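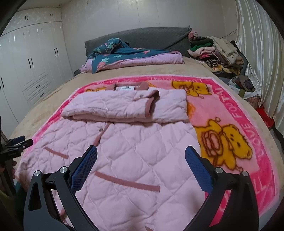
Every winter there comes an evening when I decide the coat closet has gone far enough, and this year it came early, right after supper, with the dishes still in the sink. I do all my folding on the bed because the dining table is forever covered in mail, and the bear blanket was already spread out, so everything got folded on top of the bears. The pink quilted jacket went first. I learned to fold a puffy jacket from Crescencio Carrillo, who ran the coat counter at the shop where I worked one October many years ago, and I still do it his way - flat on its back, front up, sleeves brought in across the chest, one over the other, and only then do you bring up the bottom.

He was very particular about the sleeves. If you leave them out at the sides they puff back up the minute you turn around, and you end up wrestling the whole thing like a pillow. Once they're in, I press down slowly with both forearms, starting at the collar, and let the air find its own way out. Then the hem comes up to meet the sleeves and I roll it, not too tight, and it goes into one of the Rewi bags my sister gave me.

I do love a quilted jacket, though. My mother had one she wore to every school concert, and I used to trace the stitching with my finger during the slow songs (there were a lot of slow songs!).

Anyway, the closet door closes again, and I still have the scarves to do - they're in a heap on the chair, waiting for tomorrow.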